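Would you let a robot do your ironing?

Posted 6/29/20

My brother-in-law Gordon Chan has a theory that we'll all have a robot butler by the time he retires. He's been saying it since he was at school, mind you, and the retirement date is getting closer while the butler isn't. We had the whole argument again over the phone last night (he'd just emptied the dishwasher, which always sets him off) and I promised I'd go away and write down what I think, so Gordon, this one's for you.

Start with the stuff that works. I've got a robot vacuum, a Tirex, bought in March when it was down to 213 quid. It's fine! It does the hall and the kitchen and it gets stuck under the bookcase most days, bleating away until I fish it out with my foot. But what it does is drive about. It never has to pick anything up. If there's a sock on the floor, the sock wins.

And picking things up is what nearly all housework is, when you think about it. Ironing is picking up a shirt, and putting it down flat, and picking it up again. Laying the table, putting the shopping away, getting the lid off the jam - hands, hands, hands.

I used to work at a place in Terstead that packed plumbing parts, and we had a robot arm on the line for the last couple of years I was there. Gordon brings this up as if it proves his point. It could shift over 400 boxes an hour and it never once went for a fag. But the boxes were all the same size and they all turned up in the same spot, facing the same way. One day a batch came through with the flaps taped a bit differently and the thing stood there like my dad in front of a self-checkout. We did the rest of the shift by hand.

So what are the clever people up to now? I've been reading about it in my lunch breaks, and a lot of the practice goes on inside a computer, in a made-up world where you can drop things all day and not have to sweep up.

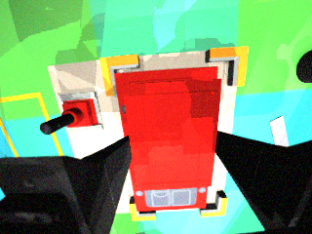
Two black fingers, one red thing with headlights. All simulated.

I find this sort of picture oddly cheering. You've got a nice plain shape, brackets at the corners, a finger either side, and I still look at it and think, ooh, careful. My niece could pick up a toy car before she could say the word. She'd also have had it in her mouth, so I'm not saying the robot has nothing going for it.

What I'd like to know is how much of the practice carries over. You can have 1003 goes at something on a computer, but my kitchen has a wonky drawer, a cat, and a bowl that's always slightly greasy whatever I do to it. A wet glass is a different animal from a dry one. I can feel one starting to slip before I've really noticed it, and I couldn't tell you how.

Gordon says I'm moving the goalposts, and that I'd have said the same about washing machines. Maybe! Though a washing machine only took over the middle bit. I still carry the basket down, sort the darks, and peg the lot out while it clouds over.

My guess is that factories and warehouses will get there well before our houses do, one dull job at a time, and the first home one will cost as much as a car and only fold towels. I'd probably still go round to somebody's house to watch it.

If any of you have a gadget that really does a chore from start to finish, tell me in the comments. Bread makers don't count, we've been through that. Next week I'm back to the allotment and the great bean disaster.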